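The Woman Who Gets the Grease Out

Siu-ming Tang speaks with Defne Duman about 31 years of other people's laundry

2019-03-13

Defne Duman unlocks Kasprzak Cleaners at six, an hour before the sign on the door says she will. The regulars know it. By the time I arrived on a Tuesday there was already a man at the counter with four chef's jackets over his arm and a question about turmeric.

"Sunlight," she told him. "After I wash it, not before. You bring it to me and you leave it alone."

The shop has been on Mirville's Hivard Street under the same name for longer than Duman has worked there. She bought it from the Kasprzak family after 9 years behind the counter and saw no reason to pay for a new sign. People still call her Mrs. Kasprzak. She answers to it.

She grew up over a tailor's shop, where her mother did alterations and her father did the pressing. Her first paid job was removing chalk marks from suit jackets with a stiff brush. "I was slow, and my father docked me for it," she said. "He paid by the jacket. My brother got paid by the hour, and I still bring that up at dinner."

Most of what comes across her counter is ordinary: shirts, comforters, band uniforms in the fall, tablecloths after the holidays. December is her worst month for candle wax and her best for income. The work she is known for is stains. Customers drive in from Zirkley with things that two other cleaners have turned down, and she takes maybe half of them.

"I say no a lot," she said. "If it's bleach, it's not a stain. The color is gone. I can't put it back. People don't want to hear that, so I show them the inside of the seam, what the color used to be, and then they understand."

I asked what people get wrong most often at home. She didn't need to think about it.

"Hot water. Everybody wants hot water. Blood, egg, milk, grass, you put hot water on that and you've cooked it. Then they put it in the dryer to see if it came out. It didn't come out. Now it's going to live there."

Her own method for a protein stain is cold water, a little dish soap, and time. She soaks a shirt overnight if the fabric can stand it. For grease she reverses the order and treats the cloth dry, working the soap in with the back of a spoon before any water touches it. She doesn't use a brush on cotton knits, which pill. She doesn't use club soda on anything.

"Club soda is for drinking," she said.

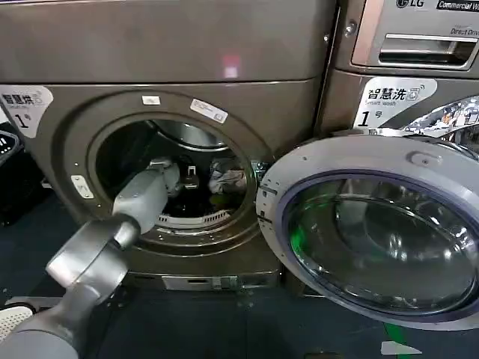 The second most common mistake, she said, is overloading. A family of five will do one enormous load on a Sunday night and wonder why the towels smell. Clothes need room to drop and turn over. When a front loader is stuffed to the top, everything moves around as one lump and the middle of the lump never gets properly rinsed.

"Leave room for your hand, flat, at the top," she said. "If you can't get your hand in, take out the jeans."

The third is detergent. Duman uses less than half of what the cap suggests, and she believes most households could do the same unless their water is very hard. Too much soap stays in the fabric. It holds on to dirt and body oil, and a towel that has been washed that way for a year turns stiff and gray. She strips towels for customers twice a year by running them through with no soap at all. The suds that come out are all left over from earlier washes.

She has opinions about fabric softener that she asked me to shorten. In short, she is against it on towels and on anything sold as athletic wear.

Dwayne Greenberg has pressed shirts at the shop since before Duman owned it. He works at the back, near the window, with the radio turned to a station that plays mostly polkas. He can do a dress shirt in under two minutes, collar first, then the yoke, cuffs, sleeves, and body. He was less interested in being interviewed than his boss was.

"Buy an iron that's heavy," he said when I asked for advice. "And empty it when you're finished."

Was there anything else?

"Starch is fine. People are scared of starch."

The business has changed under both of them. Fewer offices ask for pressed shirts than when Greenberg started, and suits have dropped off more sharply still. What has grown is wash-and-fold, which Duman resisted for a long time. She thought of it as a chore and not a trade. Then a customer, Ezekiel Haverford, came home from hip surgery and couldn't get down his basement steps. She did his laundry as a favor through one winter. When he was back on his feet he asked if he could keep paying for it.

"I said, Ezekiel, you never paid for it in the first place," Duman said. "So he started paying."

Wash-and-fold is now a third of her income. She charges by the pound and folds everything herself in the afternoon, when the counter is quiet. Fitted sheets included. I asked her to show me, and she did it twice, tucking one corner into the next and laying the whole thing down on the table in a flat rectangle. I tried and produced something closer to a pillow.

She also gets the forgotten clothes. A rack at the side of the shop holds orders that were never picked up, and state law lets her sell them after a set period. She rarely does. There is a wedding dress on that rack, cleaned and boxed, paid for in full. She has called the number on the ticket and left messages.

"I'm not selling somebody's wedding dress," she said. "Maybe she moved. Maybe she doesn't want it. It doesn't take up that much space."

The largest single job she ever took on came after a burst pipe at a theater, when Shoshana Ruiz-Ortega, who ran the costume shop, turned up with a rented van and some 200 pieces in wet garbage bags. Velvet, wool, cheap satin, a few things held together with hot glue. They spread them on every flat surface in the building and sorted by what would bleed. Duman lost the reds. Almost everything else was back in the theater in time for the spring show, and she was given two seats in the fifth row.

"I watched the hems," she said. "I couldn't tell you the plot."

She is 63 and has no date in mind for stopping. Her daughter works in insurance and doesn't want the shop. Greenberg doesn't want it either; he has said so more than once, from the back, without being asked. Duman would like to sell to someone who already knows the work, and she would like them to keep the sign.

The man with the chef's jackets came back before I left. He wanted to know if lemon juice would help with the turmeric.

"Leave it alone," she said, and wrote him a ticket for Friday.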